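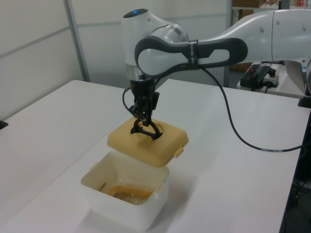
4. Opening and closing food containers

Figure 4. Lid task at the Skenen bench. The arm holds the square lid by the opening at its centre, above and to one side of the open tub. The latch tab on the lid matches a clip tab on the right rim of the tub.

4.1 Why this chore

Kitchen work is full of small jobs that people do without looking. Taking the lid off a tub of leftovers is one of them. In the home interviews described in Section 2, Hovland found that older people living alone often mentioned lids when asked what they wanted help with, and that they mentioned them before sweeping or folding. A machine that can fetch a tub from the fridge but cannot open it leaves the person with the hardest part of the job.

The task is also a fair test of where household robots stand. It needs modest strength, a steady approach and some sense of what the other half of the object is doing. A tub is light. If the lid is pulled before it is free, the tub comes up with it, and whatever is inside may end up on the table.

4.2 Task and scoring

Each trial began with a closed tub standing on a white table within reach of a single arm. The system had to release the lid, lift it clear of the tub and hold it there until the trial timer ran out. In the second half of the study it also had to put the lid back and press it shut. We scored the two halves separately. A trial counted as a success only if the tub stayed upright and no part of the lid touched its rim at the end of the hold. Figure 4 shows a lid held clear of its tub, with the gripper fingers pressed through the round opening.

We used 11 kinds of container, bought from ordinary shops or lent by the Skestside day centre, and ran 2,106 trials in total. Of these, 306 were set aside before scoring, mostly for timer faults and for lids that had been fitted wrongly by the person setting up the bench. Tubs were tested both empty and with food in them. Food changes the weight, and a full tub is less likely to be dragged along.

Two control programs were compared. The Cinau program plans the whole movement from one view taken at the start. The Chettiar program takes new views as it goes and can stop and try again. Both ran on the same arm with the same gripper, and neither was given a model of the containers in advance.

4.3 What went well

Lids with an opening in the middle were the easiest for both programs. The fingers can go into the opening and grip from there, so the pull is close to the centre of the lid and it comes away fairly level. Flat lids with nothing to hold except a rim were much harder. The gripper often closed on the rim and the wall of the tub together, and then lifted both.

Chettiar did better than Cinau on every kind of container, though the gap was small for lids with a central opening. Most of its advantage came from second attempts. When the first grip slipped, it backed away and tried a slightly different position, and this was often enough. Cinau had no way to notice the slip and carried on with the rest of its movement holding nothing.

4.4 What went badly

Latches were the main cause of failure. A latch has to be freed before the lid is lifted, and a person usually does this with a thumb while the other hand holds the tub still. A single arm has to do the two things one after the other, on a tub that slides. Urrego tried a rubber mat under the tub in a short side test, and it helped with the sliding, but we left those trials out of the main results. Few of the homes we visited kept a mat on the worktop.

Closing was worse than opening. Both programs could bring the lid over the tub, but small errors in angle left one corner sitting on top of the rim. Pressing down at that point either bent the lid or tipped the tub. The Chettiar program noticed some of these cases and lifted the lid for another try. It rarely recovered after the second press.

Speed was poor throughout. Even in good trials the arm took far longer than any of the people we watched doing the same job, and the retries added to this. For someone who cannot open the tub at all, a slow machine may still be useful. In a canteen kitchen it would not be, and the staff at Skestside told us so plainly.

4.5 Limits of the test

The bench was well lit and the tub was always alone within the working area. A real fridge shelf or draining board would be more crowded. All the tubs were light plastic, and we did not test glass. We also did not test lids that were stuck with dried food, although several people in the interviews named this as the usual trouble. Section 5 takes up crowded surfaces using the same arm and two of the same containers.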